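Skallbridge Home & Workshop Forum
General > Furniture and Finishes
Topic: Hardwax oil or water-based poly for a kitchen table that gets used

gnzioka
Posts: 8

I need to settle this before June, when my in-laws come to stay. Kitchen table, light wood, used for every meal and for homework. I have read the old threads here and they contradict each other, so I am starting a new one.

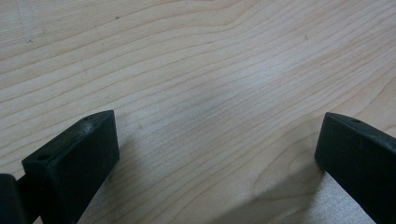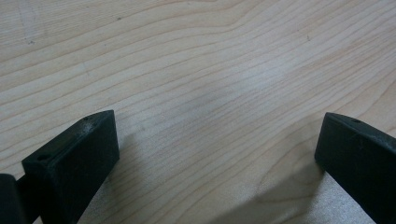

My question is mostly about how much maintenance I am signing up for. The table came with the house and I don't know what is on it now. I have been told oil is easy to touch up and poly is tough until it fails, and then you have to strip the whole thing. I have two kids and one of them presses hard with a pencil. I don't want a project every spring. The surface has small marks here and there, including a whitish scuff in the second photo that runs across the grain, and I would like a finish where I can deal with one spot and leave the rest alone. I also don't want it to go orange. The table in my last apartment was done in oil-based poly and after a few years it looked like a basketball court.

Budget is not the main thing. Time is. I can give it one long weekend.

Gitau

---

prata_c
Posts: 1,109

Water-based poly. Three coats, light sanding between coats, done. It stays close to the natural color. I did ours when my daughter started school and she is in high school now. I have done nothing to it except wipe it.

Test whatever is on there first. Put a little denatured alcohol on a rag and rub somewhere underneath. If it gets sticky it is probably shellac. Lacquer thinner will soften lacquer. If neither does anything you likely have poly or some factory finish, and you will be sanding.

---

Badix
Posts: 20

I disagree with prata_c. Poly is fine until somebody puts a hot pan down or drags a bowl with a rough foot. Then you have a mark in a film and you cannot blend it. With hardwax oil you sand the spot, wipe on a little more, buff it, and go to bed.

He asked for a finish where he can fix one spot. That is oil.

---

prata_c
Posts: 1,109

He also asked not to have a project every spring. Oil on a table that gets wiped down three times a day needs a fresh coat every year in the high-use areas. I have owned both.

---

Badix
Posts: 20

Every year is an exaggeration. I recoat where the plates go when water stops beading. The last time took me twenty minutes plus drying.

---

kimutai_k
Posts: 341

I refinish tables for a living, mostly for restaurants. Both of you are right for different households.

Gitau, the thing that matters most is what cleaner you use. People put down a good hardwax oil and then go at it with an all-purpose degreaser every night. That will take the oil out. Use a soap made for oiled wood, or a drop of dish soap in a lot of water. If you know that other people in the house are going to grab the spray bottle, get the poly.

On color: a pale wood like yours will warm up a little under plain hardwax oil. If you want it to stay pale, buy the version with a small amount of white pigment in it. Try it on the underside first. Too much and it looks chalky in the grain.

On the white scuff: I can't tell from a photo whether it is in the finish or on top of it. Before you do anything drastic, rub it with a soft cloth and a bit of mineral spirits. Sometimes it is only something that rubbed off onto the surface.

---

gnzioka
Posts: 8

Thanks. We do use a spray bottle. I could hide it.

Kimutai, how long before you let people eat off an oiled table? The can I looked at said one thing on the front and something else on the back.

---

kimutai_k
Posts: 341

Light use after a day or two if the room is warm and you wiped off all the extra. Full cure is more like a week or longer depending on the product. No wet glasses and no tablecloth until then. The tablecloth is the one people forget. It traps the solvent and prints its weave into the finish.

Lay your oily rags out flat outside to dry, or put them in a metal can of water with a lid. Do not ball them up in the trash. They can catch fire on their own.

---

mazza
Posts: 67

Has anyone considered doing nothing? Those marks are small. I would clean it, put some paste wax on it and spend the weekend doing something else.

---

prata_c
Posts: 1,109

Wax on an eating surface is a bad idea. It has no heat resistance and shows water rings, and if he wants to put poly over it later he has to get every bit of wax off first or it won't stick.

---

mazza
Posts: 67

My parents waxed theirs for decades.

---

Adeel A.
Posts: 152

One point on sanding, whichever way you go. Find out if it is solid or veneer before you start. Look at the end of the top. If the growth rings show as end grain, it is solid. If the pattern on top just stops at the edge and there is a different layer under it, it is veneer and you should stay away from a belt sander. I went through a veneer with 80 grit and there was no fixing it.

For oil, stop at 150 or whatever the can says. Finer than that closes up the wood and the oil doesn't soak in well.

---

gnzioka
Posts: 8

I will check the ends tonight and do the alcohol test underneath. Leaning toward the oil with a bit of white in it. My wife would prefer poly, for the record.

---

prata_c
Posts: 1,109

Your wife is correct.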